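Lista de revisión antes de la compra y el almacenaje — figuras de goma en miniatura, serie Cullska

Versión usada en la sala Condori. Marcar sí, no o pendiente en cada punto. Los comentarios van al final de cada apartado y se conservan de una revisión a otra.

Usamos cookies propias y de terceros para mejorar la navegación. Aceptar | Configurar

1. Recepción del lote

- La caja exterior llega cerrada y sin golpes en las esquinas.
- El número de piezas coincide con el albarán. En el último lote eran 220 y faltaban 13, que aparecieron en el segundo bulto.
- Cada figura lleva su ficha con el número de catálogo Ornier. Si no la lleva, se aparta y se anota como pendiente.
- Las figuras de goma no viajan en contacto con las de poliestireno. El plastificante pasa de una a otra y deja marcas que no salen.

Comentario: el relleno de papel de periódico mancha las piezas claras. Se devuelve al vendedor con aviso — ya van dos veces.
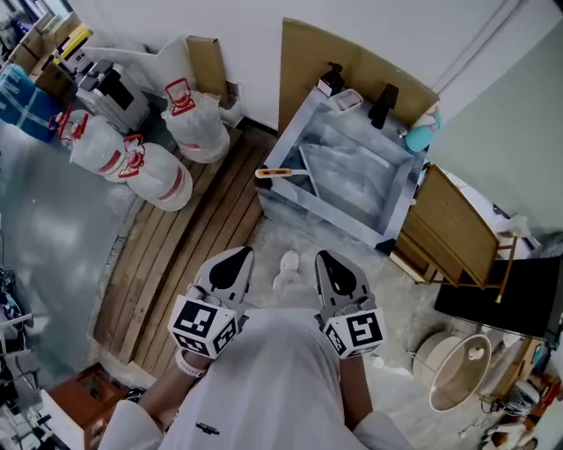
2. Estado de la pintura

- Comprobar los ojos y el borde de las orejas, donde más se repinta.
- Mirar la base con luz rasante. Un brillo distinto entre la base y las patas indica barniz posterior.
- No usar alcohol ni acetona para probar el color. Bastoncillo apenas húmedo y solo en la parte inferior.
- Anotar cualquier zona pegajosa y guardar la pieza aparte, sin bolsa de PVC.

Comentario: la figura 141 figura como repintada en la revisión anterior. Vista otra vez, solo tiene repintado el collar. Corregir la ficha.

3. Cajas y embalaje original

- Solapas enteras, sin cinta adhesiva moderna.
- Grapas sin óxido. Si hay óxido, no se retiran en sala.
- El texto del reverso corresponde a la primera o a la segunda lista de producto. Indicar cuál.
- La ventana de celofán no se presiona para comprobar si está suelta.

4. Vitrinas y estanterías

- Los estantes no ceden con el peso. Las cajas dobles, siempre en el estante inferior.
- Cerraduras cerradas y llave en su gancho.
- Humedad leída a primera hora y a las 18:00, siempre en el mismo medidor.
- Ninguna pieza a menos de un palmo de una lámpara.
- Paso libre delante de cada vitrina y nada apoyado en los cristales.

Comentario: el estante alto de la vitrina Isico tiene un soporte flojo. Las figuras se han bajado hasta que se cambie. El pedido del soporte se hizo en diciembre y sigue pendiente.

5. Inventario y seguro

- El total del inventario es de 1,453 piezas. Cualquier diferencia se apunta el mismo día.
- Fotografía de frente y de base en cada alta.
- El valor declarado se revisa por serie completa, con las variantes de color por separado. 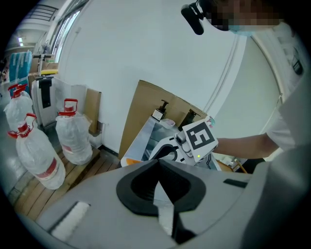 Hortensia Mamani pide que las variantes de color no se valoren por separado mientras no haya dos ejemplares con los que comparar, y que en la ficha conste quién hizo la comparación. Se deja el punto como está hasta la próxima revisión, con su observación añadida.

Sandra Rudd: en el apartado 3 falta decir qué hacer con las cajas sin lista en el reverso. Yo las pondría como «sin determinar» y con foto.

Se acepta. Añadir al apartado 3.

Pendiente de firma: apartados 2 y 4.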